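Reading time: 3 min
Print this page | E-mail this page

Workshop Notebook - Caltari Student Project, Manipulation Group
December, entry 16
Entered by: Corina Iordache
Read and initialed: N. Hegazy

Purpose of the session

The group continued the collection of grasping demonstrations with the hand-held gripper, as set out in the project plan for the winter term. The task is the sorting of mixed fruit and vegetables on a soft surface. Earlier entries covered the same task on a hard bench top, where the items rolled but the surface itself did not move. The supervisor, Naima Hegazy, requested that the soft-surface set be completed before any further training runs are scheduled.

Setup

The gripper is the two-finger Kaltham unit with the replacement finger pads. Vasilică Dobre checked the linkage before the start and found a small amount of play on one side. The pivot was tightened and the jaw was opened and closed 20 times without load. No further play was found. The camera mount was left as recorded in entry 15.

Lens exposure was fixed at the value used for the bench set. Gheorghița Buzatu proposed automatic exposure on account of the pale cloth. The proposal was noted and deferred - the two sets must remain comparable.

Procedure

1. Items are placed in one heap. The heap is not to be arranged by kind.
2. The operator approaches from above with the jaw open, pauses, closes on a single item, lifts it clear and sets it down away from the heap.
3. A missed grasp is kept in the record and marked as such. It is not to be repeated under the same number.
4. The operator calls "start" and "end" aloud. Paraschiva Cozma keeps the written log.

Results

Demonstrations recorded: 66. Of these, 16 were marked as missed or dropped. The remainder were accepted on first review, pending a check of the timestamps.

Most of the misses were on the small round items. When the fingers come down on either side, the cloth is pushed into a shallow fold and the item moves with it. The operator then follows the item with the jaw partly closed, and this produces a hesitant path that is of little use for training. Larger fruit presented no such difficulty. The leafy vegetables were not attempted.

Two demonstrations lack the "end" call. P. Cozma has the approximate times in the log and will trim the files accordingly.

The grip force reading climbed above 3000 counts on several lifts. V. Dobre considers this a zero offset and not a true reading, as no item was bruised. The offset is to be measured with the jaw empty before the next session. Until then the force column should be disregarded for this entry.

Remarks

Operators differ in the speed of approach. G. Buzatu comes down quickly and corrects late; the undersigned is slower and corrects throughout. Both styles were kept. It should be decided before the Prustgate student meeting whether they are to be labeled separately - I am in favor of doing so.

The patterned cloth may prove a difficulty for the segmentation step. This has not been tested.

Outstanding

- Measure force offset (Dobre)
- Trim two files, check timestamps (Cozma)
- Copy the set to the Bae drive and confirm the file count (Buzatu)
- Draft the labeling note for operator style (Iordache)
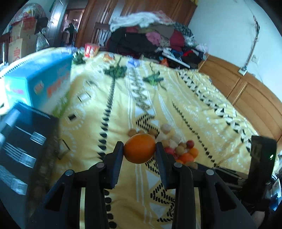
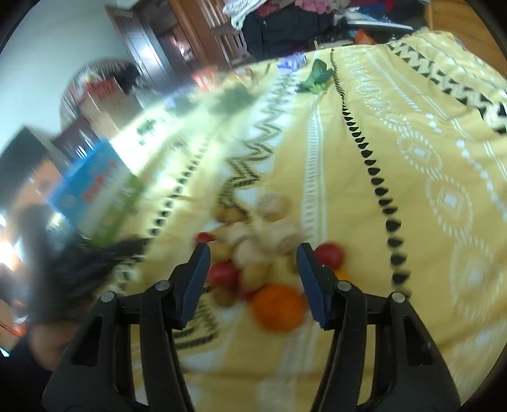

Soft-surface set, gripper and mixed produce. First picture: orange fruit held between the fingers. Second picture: jaw open at the heap.

Caltari Student Project - for questions, contact the Manipulation Group desk | © Caltari | Back to top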